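Salcedo Project Report: What We Bought and What We Should Have Bought
April 1, 2018

So my part of the Salcedo project was the money. I didn't volunteer for it, but I was the one who had a spreadsheet open at the first meeting, and that was that. Our total budget was $3408 for the whole year, and the plan was to get a gripper setup that could handle soft stuff like blankets and clothes.

I started out convinced we needed the Toltik arm. It was $1259 used, it looked great, and I had already picked a spot for it (yes, before asking anybody). Then I added up the mount, the power supply and the shipping, and suddenly there wasn't much left for fingertips, and we go through fingertips like crazy. So we put the arm off until June and spent $879 at Clornidis on hand-held grippers and spare parts. You just carry the thing over to whatever you want to pick up. Way less scary for a first purchase!

The part I got wrong was fabric. I had one line in the budget that said "cloth" and I'd filled it in with thin cotton towels. Thick plush is a whole different problem, because it bunches up into big rolls and the jaws have to close on all of that at once.

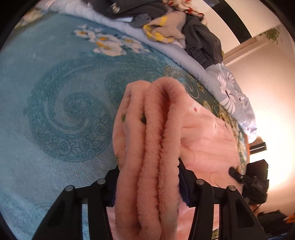
Anyway, I moved money out of the "misc" line and into blankets, plus 14 extra fingertips from Jekdale, ribbed ones this time. I also wish I'd asked for quotes on cables earlier. They're boring and they add up fast.

For June my list is the arm, a decent mount and a second battery charger. If the used arm is gone by then, I'd rather wait than pay full price for a new one.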